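Speaker notes: Where the plan lives
Talk slot 40 minutes, leave time at the end for questions

(wait for the door to close, check the clicker)

Hi everybody. I work on the planning side of Plurneo, so I'm the person who gets the message when an arm just sits there thinking. Tonight is mostly about that: the sitting there and thinking, and what we did to our software so there's less of it.

Quick setup first. Our stack has three bits you need to keep in your head. Taston does perception and hands out poses. Chien is the task planner, it picks what to do next. And Allow is the little gatekeeper between the planner and the motion controller (yes, it's named after the function call, no, I didn't get a vote). The task for most of this talk is sorting drinks containers into two bins. Dull on purpose!

(next slide)

So at this point a can and a bottle are lying on the table, and each bin has one item in it. The old Chien would look at a state like this and plan the whole rest of the job in one go: every grasp, every approach, every release. Lovely long plan. Then Taston would nudge one pose by a hair and the whole thing went in the trash and we'd start over.

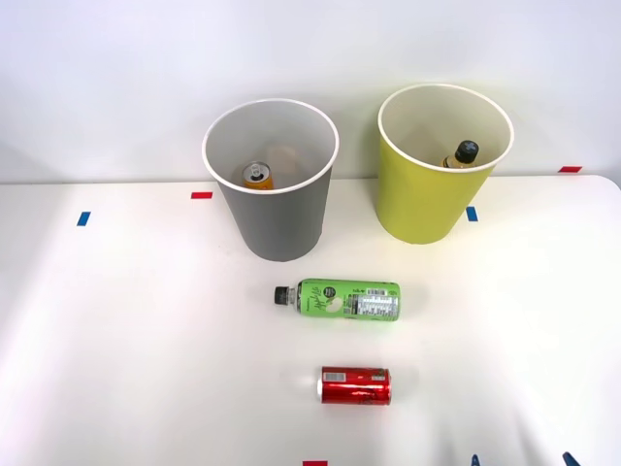 Margin comment on my draft: why not just freeze the poses once you've got a plan, and stop listening to Taston until it's finished? Fair question, and I did try it. It's fast, and it's fine right up to the moment a bottle rolls. Things on their sides roll. A frozen pose for a round object is a rumor.

What we do now is plan one object deep. Chien commits to the next pick and keeps a rough sketch for everything after it. The sketch has no joint angles in it at all, just an order and a target bin. When a pose moves, we compare it to the committed pick only. Small shift, the controller absorbs it. Big shift, Allow says no and we replan that one pick. The sketch survives.

(slow down here, people always want to write this down)

The threshold between small and big is 4 millimeters for lying-down objects. I got there by trying 16 first, which was way too relaxed, and then creeping down over a very long afternoon in March. Please don't copy my number, tune your own.

Okay, wrist view. I love the wrist view and I also curse at it a lot. Both fingers are in the image all the time, open here with nothing between them, and Taston has to know they're fingers. We mask them using the gripper's own joint reading, so the mask moves when the fingers do. Before that we had one fixed mask, drawn by hand, by me, badly.

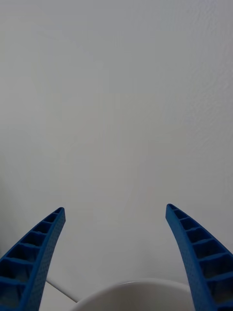 Does the wrist view get a say in the plan? It can veto a grasp through Allow, but it can't reorder the sketch, so only the fixed view feeds Chien.

That split took me ages to accept. I wanted one big merged world model with everything in it. The trouble was timestamps: the two streams never quite agreed, and Chien would see the same can twice, in two slightly different places, and cheerfully plan to pick up both. We kept the logs from that week. There are 24 ghost cans in them.

(skip the log viewer demo if I'm past the half hour, otherwise open it now and scroll to the second replan)

If you do get the viewer: point at the yellow rows, those are Allow refusing. Every refusal carries a reason string, and writing decent reason strings saved me more debugging time than any planner change I made all year. "Pose stale" is useful. "Error" is me being lazy.

Still open: what to do when both lying objects shift at once. Right now Chien takes whichever pose is newer, and I'm not proud of it. If you've got something better, come find me by the coffee.

(questions, repeat them into the mic)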